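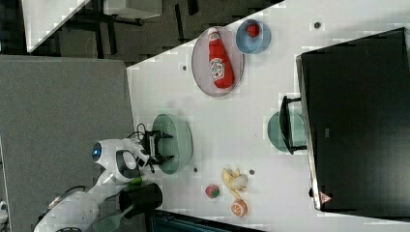
1 Gegenstand und Abgrenzung

Die vorliegende Projektarbeit untersucht die Portierung des Rennspiels »Harum« von der ursprünglichen PC-Fassung auf eine leistungsschwächere Handheld-Plattform. Harum ist ein Arcade-Rennspiel mit zwei Strecken, Gilberg und Povmont, und entstand im Vorjahr im Modul Spieleentwicklung. Die Grafikausgabe beruht auf der kursintern gepflegten Engine Lema. Behandelt werden Bildrate, Speicherbedarf und Steuerung. Der Mehrspielermodus wurde in der Portierung deaktiviert und ist nicht Teil der Auswertung.

Bearbeitet wurde das Projekt von Halima Mwakyusa (Rendering), Obadia Odera (Physik und Eingabe) und Mutua Magesa (Streckendaten, Tests). Die fachliche Betreuung lag bei Caroline Obura.

2 Ausgangslage

Die PC-Fassung lädt eine Strecke vollständig in den Arbeitsspeicher, bevor das Rennen beginnt. Povmont besteht aus 2.258 einzeln platzierten Objekten, darunter Leitplanken, Bäume, Zuschauertribünen und Streckenschilder. Jedes Objekt wurde bislang mit einem eigenen Zeichenaufruf ausgegeben. Auf dem Zielgerät führte dies im ersten Testlauf zu einer mittleren Bildrate von ungefähr 31 Bildern pro Sekunde, mit deutlichen Einbrüchen in der Tunnelausfahrt. Gilberg ist wesentlich schwächer bestückt und lief ohne Änderungen stabil.

Die Physikberechnung war in der PC-Fassung an die Bildrate gekoppelt. Brach diese ein, verlängerte sich der Bremsweg der Fahrzeuge messbar. Rundenzeiten der beiden Fassungen waren daher nicht vergleichbar.

3 Vorgehen

3.1 Rendering

Gleichartige Objekte werden beim Laden zu Gruppen zusammengefasst und per Instancing gezeichnet. Für Bäume und Tribünen wurden zwei Detailstufen angelegt, die Umschaltung erfolgt nach Abstand zur Kamera. Schatten werden nur noch für Fahrzeuge dynamisch berechnet, alle übrigen liegen als vorberechnete Textur vor. Die Strecke ist in 6 Abschnitte unterteilt, von denen jeweils der aktuelle und der folgende im Speicher gehalten werden.
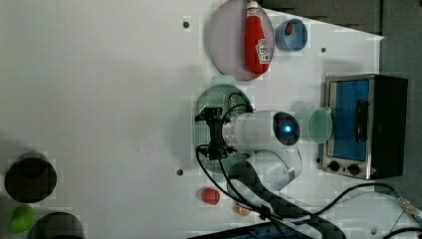 Beim Übergang zwischen zwei Abschnitten traten anfangs Ladepausen auf. Sie ließen sich auf das Entpacken der Texturen im Hauptthread zurückführen und verschwanden nach der Auslagerung in einen Hintergrundthread. Ein Restproblem besteht beim Rückwärtsfahren über eine Abschnittsgrenze — hier ist der vorherige Abschnitt bereits verworfen und muss neu geladen werden.

3.2 Physik und Eingabe

Die Physik läuft nun mit festem Zeitschritt, die Darstellung interpoliert zwischen den letzten beiden Zuständen. Die Lenkung wurde auf den kürzeren Weg des Analogsticks angepasst. Eine lineare Kennlinie erwies sich als zu nervös, verwendet wird eine quadratische Kennlinie mit kleiner Totzone in der Mittelstellung.

3.3 Tests

Gemessen wurde mit einer aufgezeichneten Eingabefolge, die auf beiden Plattformen identisch abgespielt wird. Prakash Sundaram stellte hierfür das Aufzeichnungswerkzeug aus seiner eigenen Projektarbeit zur Verfügung. Das Dateiformat musste um die Stickwerte erweitert werden.

4 Ergebnisse

Povmont erreicht nach der Umstellung durchgehend die Zielbildrate, auch in der Tunnelausfahrt. Den größten Anteil daran hat das Instancing, die Detailstufen wirken sich vor allem auf der langen Geraden aus. Der Speicherbedarf sank so weit, dass die Streckentexturen in der ursprünglichen Auflösung beibehalten werden konnten. Die Rundenzeiten der aufgezeichneten Fahrt stimmen auf beiden Plattformen überein.

5 Offene Punkte

Das Nachladen beim Rückwärtsfahren ist ungelöst. Denkbar wäre ein dritter Abschnitt im Speicher, was auf Povmont knapp würde. Die Motorgeräusche setzen bei vollem Starterfeld vereinzelt aus — die Ursache liegt vermutlich in der Stimmenbegrenzung des Audiomoduls von Lema und wurde nicht weiter verfolgt. Quellcode und Messprotokolle liegen im Kursverzeichnis.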